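Comparing two ways to record a pick-up: the glove kit and the hand-held gripper

For our July project we wanted to know which recording setup gives you cleaner data for everyday grabbing jobs. I was pretty sure the gripper would win. The bouquet was my idea, and I'm sorry to everyone who had to chase it across the table - it's all stem and no decent spot to grip!
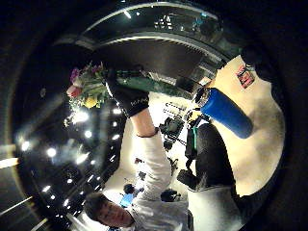 We ran 68 tries altogether and threw out the ones where tracking dropped. That left 43, and most of the losses came from wrists turning so far that the fixed camera lost the marker cubes. 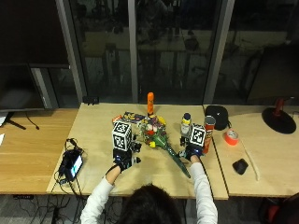

Report by Anil Kandasamy
Project partner: Svetozár Ondrejka

My favourite part was the gloves, because your fingers still do more or less what you tell them (small stuff took me ages with the gripper). The trouble is the extra weight on the back of the hand, and my forearms were sore after 35 tries.

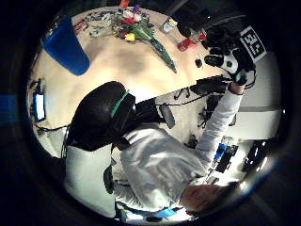 What the wide lens did to our labelling

The gripper camera sees a huge amount of the room, so we hardly ever lost an object. Straight edges go all bendy, though, and anything near the rim gets squashed.

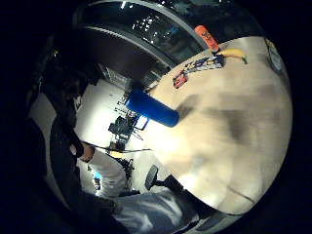

Svetozár wrote a script in Pledon to flatten the views, and it took five goes before the table edge came out straight. Bottles and boxes were easy to label after that. If we get the lab again I'd try a lighter marker mount first, then redo the flower runs with both setups.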